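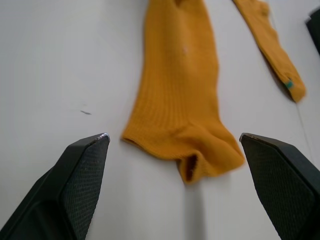 Figure 3. Mustard-yellow sock with ribbed leg, laid flat on a white tabletop.

3.2 Pairing and folding

Each household in the Olevum set sorted its own socks at a table. Ribbed socks were kept apart from plain ones, as the rib draws the leg in and makes two socks of one size look unequal. Of the 3,134 socks logged, 919 had no partner by the end of the sort. Most of these were white – a color bought in packs and replaced a few at a time. Colored stitching was noted separately, as in the white ribbed sock with a teal-blue seam.
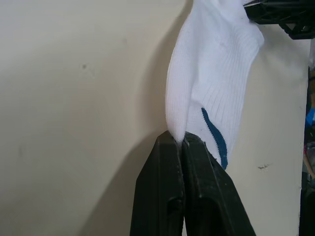
One respondent in the Skála group wrote that she had given up matching white socks years ago and went by the stitching alone, "and if the stitching is gone, any two will do." We coded such pairs as matched when both wearer and sorter accepted them. The rule was applied to all 30 households.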